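**FOR IMMEDIATE RELEASE**

# Gellport Publishes First Results From Its Study of Robots and Everyday Chores

Apr 25, 2024. Gellport, an independent testing organization for workplace and home equipment, today released the first findings of its Prollum study, which asks whether two-armed robots can take on ordinary household and shop-floor work. The short answer in the report is that they can do parts of it, slowly, and with a person close by.

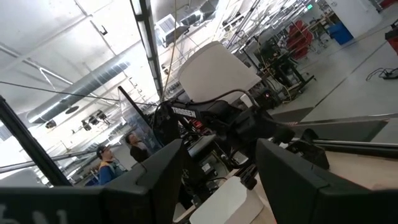
## What was tested

The study covered 57 chores. Half of the list came from the home, including folding hand towels, sorting flatware, wiping a counter and closing food containers. The other half came from small shops and stockrooms: packing a carton, placing parts in a tray, peeling and applying a label, and picking up a small block and setting it down on a marked spot.

Each chore was written out as a plain instruction, in the form a new employee might receive on a first shift. Testers did not simplify the wording for the machines. A chore was scored as complete only when the full instruction had been carried out, without a person touching the work or taking control of the arms.

Stations were run by staff from Gellport and from its hardware partner, Herath. Scoring was done separately by Gellport reviewers who had no part in preparing the robots.

## Main findings

Robots performed best with rigid objects that fit easily between two fingers and could be set down on a flat surface. Blocks, boxes and capped bottles were handled reliably in most sessions. Changes in the starting position of an object caused fewer failures than the testers had expected.

Results were weaker for cloth, thin film, and anything that had to be held by one arm while the other did the work. Towels were often picked up correctly and then folded off center. Labels were the lowest-scoring item on the shop-floor list. In many of these attempts the robot completed the early steps and then stopped, or repeated a motion that had already failed.

Speed remains a limit. The report states that a trained adult finished every chore on the list faster than the best robot attempt. For work that can run unattended overnight this may matter less, but the study does not support leaving the present systems unattended.

Cleanup after a mistake was scored as a chore of its own. When an item fell to the floor, no system in the study recovered it.

## Guidance for buyers

Gellport advises households to wait. The report finds no chore on the home list for which it would recommend a purchase today, given the space the equipment takes up and the supervision it needs.

For shops and small manufacturers, the advice is more favorable but narrow. A business with one repeated task, rigid parts and a fixed table may find a trial worthwhile. Gellport recommends that any such trial be run on the buyer's own parts, under the buyer's own lighting, and for at least 500 consecutive attempts before a decision is made. Short demonstrations were found to be a poor guide to results over a full working day.

The report also asks suppliers to publish their failures along with their successes, and to state clearly when a person was controlling the arms.

## Next phase

A second round of testing will begin in September at Gellport's Skumton site. It will add kitchen cleanup, laundry sorting and mixed-item packing, and will repeat the lowest-scoring chores from the first round so that progress can be measured against the same instructions. Suppliers that wish to take part may request the entry rules from the Skumton office.

The full report runs to 223 pages and includes the written instruction and scoring sheet for each chore. Copies are available at no charge to schools, public libraries and businesses.

## About Gellport

Gellport tests equipment used in homes and small workplaces and publishes its methods in full. It does not sell equipment or accept payment from suppliers for a place in its studies. Herath provided technical staff for the Prollum study and did not review the findings before publication.

**Media contact:** Gellport Press Office, Skumton

\###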